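Zadton to Apartment Dwellers: Your Balcony Is a Closet With Better Air

FOR RELEASE IN AUGUST

Zadton, maker of hangers and very little else, today announces Vrabec, a wooden hanger for people who do their laundry after dinner and dry it over the street.

The company has spent two years listening to customers talk about balconies. Most of them began by apologizing for the size.

Black garment and white T-shirt, hung out after dark:
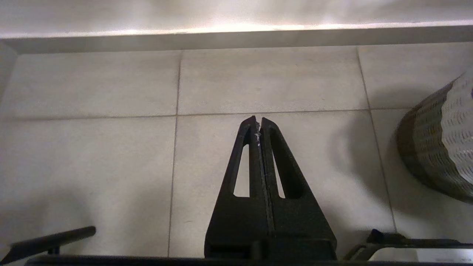
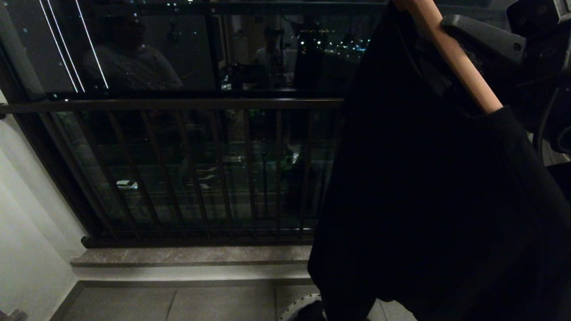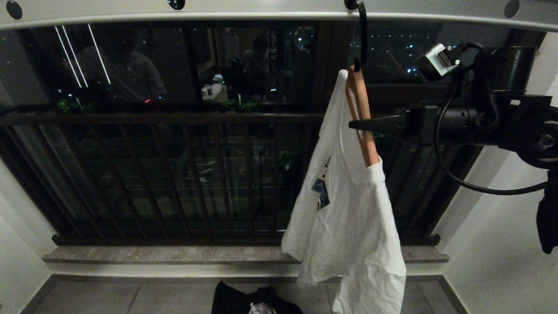 Vrabec replaces the Berden, a hanger which sold respectably and was described by one retailer as "fine." The shoulders are now rounder, so a T-shirt left out overnight does not greet the morning with two small horns. The hook has a deeper curve, a change requested by everyone who has ever gone down six flights in slippers to collect a shirt from a hedge.

"We looked at app-controlled drying, we looked at heated rails, we looked at a fan," said Kristýna Štefanec, head of product at Zadton. "Then we went home and hung up our washing, and the thing that annoyed us was the hanger. So we made the hanger."

Vrabec is meant for the narrow balcony, the kind where a chair is possible but a second chair is a negotiation. Clothes hang straight down and take up air instead of floor. Dark clothes do well at night, away from the sun that turns a good black into a tired gray. White ones can stay out for breakfast.

Each hanger comes with a small card of advice by Bohumila Tichý, who wrote the company's laundry column until readers asked for it to be shorter. The card says to shake the garment twice, pull the sleeves out before you hang it and close the top button if there is one. Its last line reads "Go to bed."

Vrabec is sold in packs of 6 and, for large families or small theaters, boxes of 50. Spare hooks are sold separately in pairs. A clip version for pants and skirts, named Rena, will follow when Dušan Polák in the workshop is happy with the clips. He is not happy with the clips.

Stores that still have Berden hangers on the shelf may go on selling them. They remain fine.

Sample packs are available to home and lifestyle editors on request. Please say how many shirts you own, as last time we guessed.

Press contact: Natália Šimko, Zadton press office
Trade orders: Tsung-han Hung, Zadton sales, minimum order 100 hangers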